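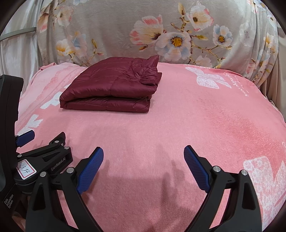

# 冬衣收纳:哪些步骤值得做,哪些可以省

更新于2022年8月24日

每到换季,网上就冒出一堆收纳教程,叠法一个比一个花哨,评论区清一色“学到了”。我照着做过不少,大部分第二年没有再做。下面留下来的是我还在用的做法,外加几样我试过以后不信的东西。适用范围是普通公寓、普通衣柜,没有独立衣帽间,也没有恒温恒湿的储物室。皮草和皮衣不在里面,我没有,不乱讲。

## 先决定哪些衣服要收

很多教程开头就让你把所有衣服倒在床上,逐件拿起来问自己还喜不喜欢。我做过一次,倒出来用了几分钟,放回去用了一整个晚上,最后扔掉的是两双袜子。

我现在的做法简单得多:

1. 打开衣柜,只取这个冬天穿过的厚外套、毛衣、棉裤。
2. 没穿过的先不动,单独挂到最边上。
3. 薄羽绒、开衫、抓绒这类过渡季也会穿的,留在外面。

第二步里那些没穿过的,要不要处理是另一回事,别和收纳混在一天做。两件事一起做,通常两件都做不完。

至于“一年没穿就扔”的规矩,我一直怀疑它是卖衣服的人想出来的。有些外套就是三年才用一回,比如去特别冷的地方出差。买一件同样厚的,价钱摆在那里,扔之前自己算。

## 收之前必须洗吗

必须清洁,但清洁和整件下水是两码事。

领口、袖口、口袋边是重点。穿过一季的外套,这些地方几乎都有油渍,刚脱下来的时候看不出来,放上几个月就发黄,还容易招虫。只处理这几处,很多外套就可以收了。

### 局部清洁

- 一盆温水,几滴中性洗涤剂,一块浅色旧毛巾。深色毛巾会掉色,我吃过亏。
- 毛巾拧到不滴水,顺着一个方向擦,别来回搓。
- 换清水再擦两遍。泡沫残留比原来的油渍更难看。
- 挂在通风的地方,等它彻底干。

我用过专门的衣领净、羽绒清洁喷雾,还有朋友Araceli Zepeda推荐的Cluvetti浓缩洗衣液。最后这个味道好闻,洗得也干净,可是和我平时用的普通中性洗衣液放在一起,我分不出哪只袖口是谁洗的。愿意为味道付钱,没有问题,别指望它替你省掉漂洗。

### 整件水洗

先看洗标。这句话谁都会写,真去看的人不多。洗标上画了叉的水盆就是不能水洗,没有什么“轻柔模式应该可以吧”。

能水洗的填充外套,我的顺序是:

1. 掏空口袋,拉上所有拉链,魔术贴贴好。
2. 翻面。
3. 单件放进滚筒,选低温柔和程序。波轮机我不敢用,厚外套进水以后会鼓起来浮在水面上,部分机型脱水时晃得吓人。
4. 多加一遍漂洗。
5. 低速脱水,取出来的时候用双手托着,别提着领子拎,湿的填充物很重。
6. 平铺或者搭在两根晾衣杆上,半干时用手把结块的地方捏散。

关于网球:教程都说烘干时扔几个网球进去,能把填充物敲蓬。我试过,有用,同时烘干机响得像在装修,楼下来敲过门。洗标允许烘干的话,低温多烘几轮,中间拿出来抖一抖,效果也不差。慢一点而已。

羊毛大衣我不在家洗。网上有人用浴缸手洗羊毛大衣,成品照片很漂亮,我注意到他们从来不拍肩膀和翻领。那两处有衬,泡了水之后会不会起泡,全凭运气。

## 干透到底怎么判断

这是整件事里我最较真的一步,也是教程里写得最敷衍的一步,通常只有四个字:“充分晾干”。

表面摸起来干,里面未必干。尤其是有填充的外套,接缝处、腋下和口袋底最慢。我的检查办法:

- 捏住腋下的位置,用力握一会儿,松开后手心有凉意,就再晾一天。
- 口袋翻出来摸底部的缝线。
- 凑近闻。有一点点潮味也不行。

Haris Gilani有一年急着出门,外套半干就塞进了箱子,回来时那件衣服的气味我隔着走廊都闻到了,后来洗了两次才散。他坚持说是箱子的问题。

天气不好就别赶。雨季里收冬衣,怎么收都别扭,等几个晴天再说。

## 真空压缩袋值不值得买

我的看法是:看衣服,多数时候不值。

压缩袋卖点很清楚,体积小。体积确实小。问题在几个月以后。填充类外套靠蓬松保暖,长期压扁之后能恢复多少,要看填充物、压了多久、压得多狠,商家页面上那句“一抖即恢复”我从来不信。我有一件化纤填充的旧外套,压了一个夏天,拿出来晾了几天,后背仍有几道折痕,穿到身上看得很清楚。

漏气也是常事。我买过一套Hilora的压缩袋,13只装,大小混着来。收进柜子时都是硬邦邦的一块,秋天打开柜门,有4只已经鼓回去了,把旁边的收纳盒顶歪。客服让我检查封口有没有夹到线头。我检查了,没有。也许是气阀,也许是我手重,结论都一样:指望它一直保持压扁的样子不太现实。

可以压的:

- 备用的化纤被
- 旧毛毯、旧浴巾
- 搬家途中的厚衣服,到了马上打开

我不压的:

- 羽绒服
- 厚的绗缝外套
- 羊毛大衣和一切有肩型的衣服
- 带毛领的

床底实在没地方的人会说,不压放不下。那就只压到一半,手按着把空气挤掉一些,不用吸尘器。省下的空间少一点,衣服的日子好过一点。

## 怎么叠

网上的叠法我数不过来,卷成寿司的,塞进自己帽子里的,用硬纸板辅助的。塞进帽子那种,拍视频很解压,收三个季度我觉得不合适,帽口的位置一直绷着。

填充外套我只用一种叠法:

1. 拉链拉到头,正面朝下铺平。床面比地板好用,不用弯腰。
2. 用手掌从下摆往领口方向慢慢推,把多余的空气赶出去。推到不再明显鼓起就停。
3. 两只袖子往后背中间收,袖口朝下摆。
4. 左右各往中间折一点,宽度按你的箱子来定。
5. 下摆往上折一次,够短了就停,不够再折一次。
6. 领子和帽子留在最上面,别压进里层。

叠出来总归是鼓的,不会像衬衫那样服帖,领口那一截也多半皱着。随它去。为了平整使劲压,等于白洗了那么久。

毛衣对折再对折就够了。挂着会拉长,这一条所有教程都说对了。

羊毛大衣挂起来,用宽肩衣架。家里没有的话,在普通衣架两端缠旧毛巾,丑,但能用。至于那种号称“模拟人体肩部曲线”的木衣架,Younis的店里一只卖得比我一件毛衣还贵,我在店里站了一阵,还是回家缠毛巾了。

## 箱子、袋子和柜子

容器的选择上,我的要求只有几条:干净,能透一点气,搬得动。

**布质收纳箱**:我用得最多。透气,塌了也不心疼。买带硬底板的,没有底板的那种一提起来中间就往下坠。Dranadska那款有透明小窗,我原以为是噱头,用下来倒真省了开箱翻找的工夫。这算少数我改了看法的东西。拉链一般,拉到拐角要扶一下。

**塑料整理箱**:防尘防潮气,前提是衣服干透。没干透的话,里面会闷出味道。放地下室或者一楼的人可以考虑。

**纸箱**:临时可以,过夏天不行。纸板吸潮,还招虫。

**防尘罩**:挂着的大衣用得上。干洗店给的薄塑料套,拿回家就拆掉,让衣服透一天气再换布罩。旧床单剪个洞套上也行。

箱子别装满。我装到手还能轻松插进去的程度。最重的放底下,填充外套放最上层,上面不再叠东西。

## 防虫,和关于防虫的传说

先说结论:洗干净、晾干、柜子吸过灰,已经解决了大部分问题。剩下那部分,各家产品都在抢功劳。

**雪松木块**:味道不错。刚买来可能有点作用,味道淡了就难讲了。说明书让你用砂纸打磨翻新,我打磨过,落了一桌子木屑,香了几天。

**薰衣草包**:我妈一直用,我也一直用,但我没有任何证据说它能挡住衣蛾。当香包看待就好。

**樟脑丸**:看成分,看说明,家里有小孩或者宠物的,我劝你别用。要用也别让它直接碰到衣服,深色化纤上留下过印子。味道散起来很慢,入冬第一天挤地铁的时候你会知道有多慢。

**冷冻**:羊毛制品怀疑有虫,装密封袋放冷冻室几天,取出来回到室温再打开。这个办法占地方,冰箱小的人要先吃掉一部分存货。我只在真的发现虫洞的时候做。

**超声波驱虫器**:某购物平台上一款卖568元,评论2000多条,翻到后面几乎都是同一种句式。我没买,所以只能说我不信,不能说它没用。

真正有用、又没人愿意干的活,是把柜子搬空,用吸尘器的扁嘴吸一遍角落和抽屉滑轨,再用微湿的布擦,敞着门晾干。衣蛾幼虫喜欢待在不被打扰的缝里,这些地方多喷几次香氛也够不着。

## 干燥剂怎么放

盒装吸湿剂放在柜子底部,离衣服远一点,倒了会很麻烦,里面积的液体沾到衣服上不好洗。小包硅胶可以放箱子四角,用布袋装着。

商家常写“有效期最长可达一年”。梅雨地区别按这个算,隔一阵打开看看,满了就换。北方干燥的家里,我觉得根本不用放。

## 标签

用纸胶带,写“谁的、什么、厚薄”,贴在箱子短边上,抽出来之前就能看见。我见过有人给每只箱子编号,再建一个表格记录内容。表格做得很漂亮,第二年编号还在,表格找不到了。

要是一家几口的衣服混着收,至少按人分箱。同住的Farzana Dogar和我共用过一只大箱子,入冬那天她早上六点来敲我的门找围巾。

## 中途要不要打开看

要,一次就够。挑个干燥的日子,打开箱子,摸一摸,闻一闻,看看有没有细小的蛀洞和沙粒一样的东西。没有异常就合上。把全部衣服拿出来暴晒一遍的建议,我不照做:强光会让深色面料褪色,羽绒也不喜欢高温。在阴凉通风的地方摊一个下午就可以。

## 拿出来穿之前

提前几天取出来,挂好,让它自己慢慢蓬起来。着急的话,抓住下摆抖几下,再用手掌拍拍后背和袖子。挂烫机我只用在洗标允许的面料上,喷头离开一点距离,别贴着亮面尼龙,会起皱甚至变形。

有折痕先别熨。穿两天,多数会浅下去。还在的那些,挂进刚洗完澡的浴室待一会儿,之后晾干再穿。

我自己每年一月还会把正在穿的外套局部擦一次领口和袖口,这样到春天收的时候,多半不用整件洗了。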